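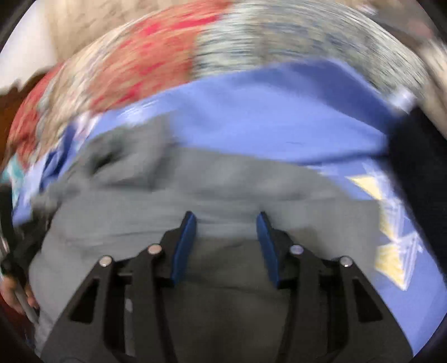
Vernano hand gripper kit, second look

Had this three weeks now. Long review is Odair's job, he's doing the software side in January, so quick notes from me on the hardware. Posted December 22, 2018, prices as of then.

What you get

Handheld gripper, two jaws, blue pads on the fingertips, camera mount, trigger handle, bag of spare pins, charging lead. 489 for the full kit, 149 if you only want the jaws and already have a handle. Mine's the full kit. Paid for, not a loan.

Setting up

Manual says 10 minutes. Took me nearer half an hour, mostly the camera clamp, which has two screws that look the same and arent. Short one goes at the back. Get that wrong and the view sits tilted and you have to start over. Jaws went on fine. Software found the camera first go on my old laptop, not at all on the new one until I changed the lead.

On cloth

What I bought it for. Creased grey cloth, printed fabrics, piles of stuff on top of other stuff. The tips are long and narrow and taper off, so you can get at a fold without shoving the whole heap about. Pads grip well on cotton. Slippery linings less so, you need a proper pinch and even then it can slide out. Thin sheets are hard to lift singly, I kept picking up two layers.

Opens wide. Wider than the Veravix one, which I sold on to Aranka and don't miss. You can see between the jaws down to whatever you're going for, and that matters more than I expected when you're working off the recording later.

Move it fast and the recording smears badly round the edges. Slow down and it's OK. There's an exposure setting buried in the second menu, turn it down if your room is bright enough. Mine isn't, in the evenings.

Trigger

Stiff. Loosened up a bit after the first week. Long sessions make my thumb ache, and Jeferson, bigger hands, said the same thing after one afternoon. A softer spring in the bag of spares would sort it. Wrote to Vernano, polite reply, no spring.

Battery

3 hours and a bit. Charges slowly. No way to swap it mid session, so plan your breaks round it.

Niggles

Handle gets warm near the base.
Pins want checking, one of mine had worked half out by week two.
Carry bag is to small once the camera is on.
Manual has no page numbers. Why.

Support

Ezekiel on the help line knew the kit inside out, rang back the same day. Can't fault that. The forum is mostly dead.

Worth it?

For fabric work, yes at 149 if you've got a handle that fits. At 489 I'd want a better trigger and a bag that shuts. Hard objects I've barely tried, a few mugs, no drops, so ask someone else.

Four out of five. Would be more with teh spring.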